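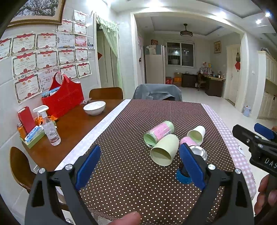
股票与基金 > 分拆、合并、配股

搜索本版 请输入关键词 高级搜索

主题：Bulurik 分拆 Rurnetti，小股东应该留下哪一个？

**北岸读者**
发表于 2021年7月2日

各位好。我先说明，中文不是我的母语，我学了很久，但是写金融方面的内容还是会慢一些，如果有用错的词，请大家指出来，我会很感谢。

我的问题是关于 Bulurik 的分拆。公司在六月发了公告，说要把冷藏仓库的业务分出去，成立一家单独上市的公司，名字叫 Rurnetti。老股东每持有 100 股 Bulurik，可以得到 40 股 Rurnetti，不需要另外付钱。留在 Bulurik 里面的，是内河运输和码头设备的租赁。

我持有 Bulurik 已经有一段时间了，一共 2000 股，对我来说这不是一个小数目。我当初买它，是因为喜欢它的仓库业务：客户签的合同比较长，收入稳定，每年的股息也按时发。现在仓库要走了，我手里会有两种股票，我不太确定应该怎么处理。

我读了公告的全文，也读了 Sikora 通讯的评论。Sikora 的意见是，分拆以后两家公司的价值加在一起会比现在高，因为市场一直把仓库按照运输公司的价格来看待。这个说法我能理解，但是我觉得它没有回答一个问题：债务怎么分？公告里面写，大部分的长期借款会转到 Rurnetti 名下，理由是仓库有土地和房屋，可以做抵押。那么，Rurnetti 拿到了好的业务，同时也拿到了重的负担。

所以我想请教大家：第一，遇到分拆的时候，你们一般留母公司还是留子公司？第二，有没有人仔细看过借款的到期时间？

**河边晒网**
回复：北岸读者

你的中文写得很清楚，不用担心。只有一个小地方，“重的负担”一般说“沉重的负担”。

说到正题。我的习惯是分拆之后先不动，等两家公司都发过一次单独的季报再决定。分拆刚完成的时候，价格常常很乱。有的基金只能持有运输类的股票，它收到仓库类的股票就必须卖掉，不管便宜还是贵。这种卖出和公司好不好没有关系。如果你在那几天跟着卖，很可能卖在比较低的位置。

关于借款，我看了附件里的表。近处到期的那一笔在 2 年之后，不算特别急。但是利率是浮动的，这一点要小心。

**盐和铁**
回复：河边晒网

我不同意“先不动”。

“先不动”听起来很稳妥，可是它本身也是一个决定。你不卖，就等于你愿意用今天的价格持有它。如果一个人当初不会主动买一家负债很高的仓库公司，那么公司把这样的股票送到他的账户里，他为什么就愿意拿着了？

我的做法是问自己：假如我现在手里是现金，我会买 Rurnetti 吗？会买，就留；不会买，就卖。至于别的基金是不是被迫卖出，我不知道，我也猜不准。很多人说过“等被迫卖出结束以后价格会回来”，可是什么时候结束，没有人会发一个通知给你。

另外，Sikora 通讯我也订过，后来不订了。它对分拆的看法几乎总是正面的，我没有见过它劝读者在分拆之前离开。

**北岸读者**
回复：盐和铁

谢谢你的意见。你的问题我认真地想了一下。如果我现在手里是现金，我会买仓库，但是不会买这么多债务。这样的回答可能等于没有回答。

也谢谢上面那位朋友改正“沉重”。我已经记在本子上了。

**芦苇荡**
回复：北岸读者

你们都在说债务，我想说一说股息。

现在的 Bulurik，股息主要是靠仓库的现金来支付的。内河运输这一块，水位低的年份船装不满，收入就会下降；码头设备的租赁倒是还可以，但是规模不大。分拆之后，Bulurik 的股息政策在公告里只有一句话：“董事会将根据经营情况另行决定。”我看到这一句就有一点不放心。以前的公告会写明股息不低于上一年，这一次没有写。

Rurnetti 那边写得多一些，说打算把利润的一部分用来分红，但是要先满足借款合同的条件。条件是什么，附件里提到了，没有列出来，只说可以向公司索取。我写过邮件去索取，收到的是自动回复，到现在还没有得到文件。

所以对于靠股息生活的人，我的建议是不要用过去的股息来估计将来的。两家公司可能都会发，也可能有一家在开始的时候不发。

**盐和铁**
回复：芦苇荡

水位的问题你说得对，我漏掉了。Bulurik 留下来的部分，比我原来想的更依赖天气。

**旧账本**
回复：北岸读者

我补充一个很实际的问题，就是零碎股。

楼主的持股是整百的，所以换算之后没有零头，这一点比较幸运。但是别的读者要注意，如果你的股数不整齐，换出来会有不足一股的部分。公司不会给你半股，它会把所有人的零头集中起来卖掉，再把现金按比例分给大家。这笔钱很少，可是在一些地方要报税，很多人会忘记。

还有，要问清楚你的券商怎么处理。我的账户在 Storkstead，它上一次处理分拆的时候，新股票比上市的时间晚了好几天才出现在账户里。那几天我想卖也卖不了。客服说这是托管方的时间，和他们没有关系。我没有办法核实这句话。

**河边晒网**
回复：旧账本

Storkstead 我也用。我的经验和你不完全一样，我那一次新股票是上市当天早上就到了。可能是因为我的账户是本人名下登记，你的是集中登记？

**旧账本**
回复：河边晒网

有可能。我的确实是集中登记，开户的时候默认就是这样，我没有改过。现在去改的话，要填一张表，还要收手续费，而且登记日之前来不及的话就没有用了。

楼主，你最好先确认一下自己是哪一种。在账户设置里面找“持有方式”这一栏。

**北岸读者**
回复：旧账本

我查过了，我也是集中登记。我的券商也是 Storkstead。那么我应该准备好，开始的几天里不能卖出。

这样的话，“马上卖”和“先不动”的区别对我来说就变小了，至少在 Rurnetti 这一边。在 Bulurik 这一边还是可以选择的。

我还有一个关于成本的问题。我买入 Bulurik 的价格，在分拆以后要怎么分到两种股票上？我找到的说明是按照第一个交易日的收盘价的比例来分。请问这个理解对吗？

**旧账本**
回复：北岸读者

大体上对，不过用的是哪一天、哪一个价格，要看你交税的地方怎么规定。有的地方用收盘价，有的地方用当天的平均价。公司一般会在网站上放一份说明，写明它建议的比例。把那一份保存下来，将来卖的时候用得上。不要只相信券商页面上显示的成本，我见过显示成零的，也见过全部成本都算在母公司上的。

**两分利**
回复：全部

我读完了整个主题，说一点不同的看法。

大家好像都默认这个分拆对股东是中性的，或者是好的。但是请看一看费用。公告的后半部分写了一次性的费用，包括律师、审计、新的系统、新的办公室。两家公司以后各有一个董事会，各有一套财务人员。这些钱从哪里来？还是从股东这里来。除非 Rurnetti 的估值能提高，而且提高得足够多，否则我们只是把一个苹果切开，然后付钱给那个拿刀的人。

Sikora 的评论里面把费用放在注释里，一行就过去了。我觉得这不太合适。

我自己在公告之后已经卖掉了一半。另外的一半我留着，因为我也可能是错的。

**河边晒网**
回复：两分利

费用是真的，这个我承认。但是你没有算另一边。合在一起的时候，仓库赚来的钱常常被拿去买船，股东没有机会说不。分开以后，仓库的钱要投到哪里，至少有一个专门的管理层来负责，做得不好也比较容易看出来。

**两分利**
回复：河边晒网

专门的管理层，就是原来 Bulurik 仓库部的那一批人。名单在公告里面。

**河边晒网**
回复：两分利

名单我看过。仓库部过去的成绩并不差，是上面的人要买船。

**两分利**
回复：河边晒网

好吧，这一点我们只能等以后的年报来看了。

**芦苇荡**
回复：全部

更新一下：我收到了公司的回信，借款合同的条件摘要可以在股东专区下载，需要用登记号登录。集中登记的人没有登记号，要通过券商去要。摘要里面最重要的一条是，如果负债和利润的比例超过规定的水平，Rurnetti 就不能分红，直到比例降回来为止。按照公告里的预测，它在这个水平以下，但是距离不大。

**北岸读者**
回复：芦苇荡

非常感谢你把这个信息告诉大家。

我现在的想法是这样的：Bulurik 在登记日之前我不动，因为我想得到 Rurnetti 的股票。分拆之后，我会卖出一部分 Bulurik，原因是股息不明确，而且收入要看水位。Rurnetti 我会留到它的第一份季报。如果到时候那个比例变得更坏，我就卖出，不再等。

我知道这个办法不够果断，盐和铁可能会不满意。

**盐和铁**
回复：北岸读者

没有不满意。你写下了什么情况会卖，这已经比我认识的大部分人要好。只是请你在季报出来的那一天真的去看一下这段话。

**北岸读者**
回复：盐和铁

好的，我会把这段话打印出来。

读者评论

**小麦仓**：请问有没有人知道，用股息自动再投资的人，分拆之后这个设置会不会同时用在 Rurnetti 上？我问了 Storkstead，他们说要等上市以后才知道。

**旧账本**：回小麦仓，我上一次是没有的，要自己重新设置。

**慢船**：在内河上工作过。水位低的时候不但装得少，等船闸的时间也长，这一项成本在公告里看不出来。芦苇荡的担心是有道理的。

**一页纸**：“把一个苹果切开，然后付钱给那个拿刀的人”，这句话我要借用一下。不过我还是买了一点 Bulurik。

**小麦仓**：谢谢旧账本，我去设一个提醒。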